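Visit report: a morning with the Watia grippers
Posted in Workshop visits

Our group usually goes to places with a loading dock. The April visit was to a home, where Precious Joubert of Watia has a set of hand-held grippers in daily use on a round living room table. I went for one thing, the upkeep of the grippers themselves, and Precious was fine with spending most of the morning on that.

The tool is simple enough. Two fingers, a handle, and a camera that looks out past the fingers at the work. The operator closes the fingers on an object by hand and the recording goes to the people at Greltov, who train arm software with it. Ye-rin Oh looks after the hardware. She keeps a log by cycle count, and the tool I tried stood at 3,131 grasps on its current pads when I signed in.

She starts each session with the fingers fully open and checks three places: the pads, the pivots and the screws. The pads are blue and textured, and the texture is what wears. Ye-rin runs a thumbnail across them and wipes them with a damp cloth. If a pad has a shiny patch, it comes off. She told me she changed a pair last month after 332 grasps when somebody had been picking up sandpaper blocks, so the count is only a guide.

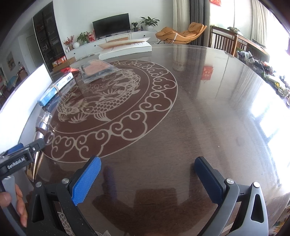 Jaws open over the carp table, pivot pins showing on both arms.

The pivots get more of her time. Any play there shows up at the fingertip several times larger, and then the two pads no longer meet flat. Her test is to hold one finger still and rock the other. If she can feel a click, she takes the pin out, cleans the hole and looks for a groove in the pin. She uses a dry lubricant on the pins. Oil got onto the pads on an earlier set and she had to throw the pads away.

Screws are checked with a short driver from a Stubbs kit that lives in her jacket pocket. She wants them snug and no tighter. The frames on these are plastic, and a stripped thread means a new finger. A new finger means doing the camera alignment over again, 13 steps on a printed card, and I was told it takes most of an hour the first time you do it. I did not get to see that one.

After the checks come the trial grasps. The table has a glossy top with a big fish pattern on it, and light from the window comes off it strongly on one side. I asked if that was a problem for the recordings. Ye-rin said the software people ask for ordinary rooms, glare included, and all she does is make sure the lens is clean.

I was allowed a turn. Boxes are easy. A tube is harder, as it rolls if one pad arrives early, and it is a fair test of whether the fingers are closing evenly. You line the pads up on either side of the body and close slowly.
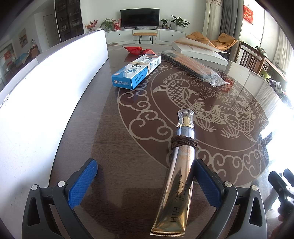 Eye cream tube between the pads, with a cord wound below its neck.

My first few tries were poor and I was squeezing much too hard. Precious says everyone does, and that heavy hands wear out pivots faster than anything else. New operators do 56 practice grasps before their work is kept.

Spare parts come from Gidano in small bags, one finger per bag, left and right kept apart. Ye-rin would like the pads to be sold separately from the backings, and has asked for it twice. For now she peels and reglues them herself, with a day for the glue to set.

We finished a little after noon. Anyone who wants to go on the next visit should write to me before the end of the month. Bring reading glasses if you use them, because the pins are small.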